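**Clear stepped rack for drink bottles, front ones lean, is that right?**

posted by podach_snacks

Got one of those clear acrylic bottle racks for the snack counter at our shop in Derkthorpe. Two levels. Back bottles stand up fine, the front ones lean on the slanted panel. Did I put it together wrong or is it meant to do that? Shelf is 16 inches deep so not a lot of room to play with. Opening Friday and I'd like to not redo the whole thing.
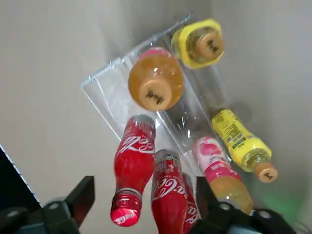 Do the labels on the leaning bottles need to face up?

Labels up, every time. People grab what they can read. Takes two seconds when you restock.

**Zabala**

Slanted front is normal on the stepped kind. Upper level is for standing, front panel is for leaning. Ours is the same idea, had it since January. Couple things

- caps toward the customer, easier to grab
- put your fast sellers in front, Coke for us
- wipe it with a soft cloth and soapy water, NO glass cleaner, the ammonia one clouds acrylic. ask me how I know
- stick clear rubber dots underneth if it slides. Pack of 14 was plenty

If the bottles roll sideways you've got too few in the row. Fill it up or put a divider in.

**hindus_corner_store**

same rack i think. mine came with the front panel in backwards and everything slid off lol. check the lip is at the bottom edge

**derk44**

I'd return it and get a wire one tbh. Acrylic scratches if you look at it. Paid 45 for mine and it looked old in a month. Wire is ugly but you can throw it in teh sink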